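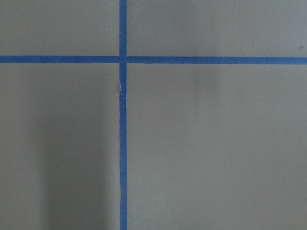 A mother in Stilmont wrote to me that I should come and see the kids before I say another word about the robotics club, because her son has never worked so hard at anything in his life. I believe her. I went on a Sunday, I stayed until 5, and I still have my doubts.

The club is getting ready for the Oneck, the regional contest where a small robot has to sort blocks into squares marked off with tape. There are 17 kids signed up. On the afternoon I visited, four of them touched the robot. The others watched, or looked at their phones, or argued about whether the blue lines were straight.

It was the best talk I heard all day. Two strips of tape cross on a gray surface, the edges wander a little, and right by the crossing there is a torn-looking white spot. One girl wanted to know how a robot would tell that from a line. Good question! She was told to let the software handle it.

The software comes with the Urkska kit, as do the sample programs, the parts list and a binder of lesson plans. The kids change a few numbers and press start. When the arm misses, they change the numbers back. I asked three students why it missed and got three shrugs, polite ones.

Parents tell me this is how engineers work now, with ready-made parts. Maybe so. But engineers have mostly had to build something bad from scratch first – and this club skips that week because the contest calendar has no room for it.

The Ivanyshyn grant runs out in July, and the school will be asked to pay for another seven kits. I would buy two, and spend the rest on motors, wire and tape. Then I would give that girl's question a whole month and let the Oneck go on without us for a year.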